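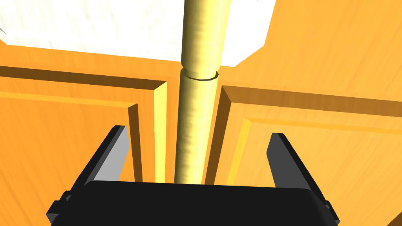
One reader of the first release wrote that the street names were good but the old spellings were missing, and asked if we could please keep both. We agreed, so version 2 of the Wastorgate Street Name List has a second column for them.

Wastorgate Street Name List, version 2
Last changed: 12/09/2023

What is in it
The list has 1,000 rows, one row for each name that was used for a street, lane, square or bridge in Wastorgate. A street which changed its name two times has three rows, joined by the same street number.

Files
names.csv is the list itself.
sources.csv tells from which map or register each name was taken.
changes.txt has the corrections made after July.

Columns in names.csv
street_id: a number, the same for all names of one street
name_now: the spelling on the present street sign
name_old: the spelling in the source, copied letter by letter
first_seen: year of the oldest source we have found
district: Zesel, Dakbridge or Centre
note: free text, often empty

How it was made
The names were typed by hand from 6 printed maps and from the parish registers of Dakbridge. Every row was read again by a second person. Where the two readings were different, we kept both and put a question mark in the note.

Known problems
The registers of Zesel have water damage, and 40 rows from there have no year. Please do not read an empty year as "very old". Some lanes behind the market had only a nickname, and we are not sure that all of these are written in the way people said them. Accents are kept in name_old but not in name_now, as the signs do not have them.

Opening the files
The text is UTF-8 and the separator is a semicolon. If your spreadsheet shows strange letters, choose the encoding by hand when you import.

Use
You may copy and change the list freely. Please mention "Wastorgate Street Name List" and the version. Corrections are welcome, with the street_id and the source, if you have one.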